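I keep my fruit in an open bowl and I think most people should. The refrigerator drawer is where fruit goes to be forgotten. In my last apartment, on the Pendik side of town, I had a deep drawer with a humidity slider, and every other week I cleaned something soft out of the bottom of it. I had paid for that food and never looked at it.

A bowl works because you walk past it. It has to be wide and shallow. Deep bowls hide the bottom layer, and the bottom layer is the one that goes bad. I own a deep one from Skallia that cost 90 and it now holds keys and batteries.

My friend Tibor Deák disagrees with most of this. He says fruit keeps longer cold, and he is right about that. Oranges do keep longer cold. But I buy four at a time and they are gone before it matters. A person who buys a crate should do what Tibor does.

Tomatoes are a separate argument. I leave them out, including the cherry ones, and I don't put them in the bowl with the oranges. Oranges are heavy and tomatoes split. They go next to the bowl, on cloth, where they don't roll much. A folded towel will do, or an old blanket. 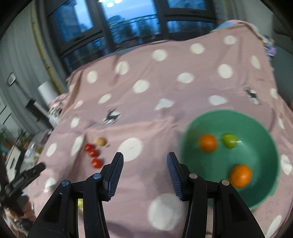
*Oranges in the bowl, cherry tomatoes on the blanket.*

People object to the blanket more than to anything else. They think cloth near food is messy. I wash mine with the towels, and a hard counter bruises fruit in a way a blanket doesn't. I would also keep the whole arrangement out of direct sun in September, when the light comes in low and warms one side of everything.

The other objection is fruit flies. I get them too. Take out whatever is leaking, wipe the bowl, and buy less next time. The drawer never got rid of them for me either, it only kept me from seeing what they were after.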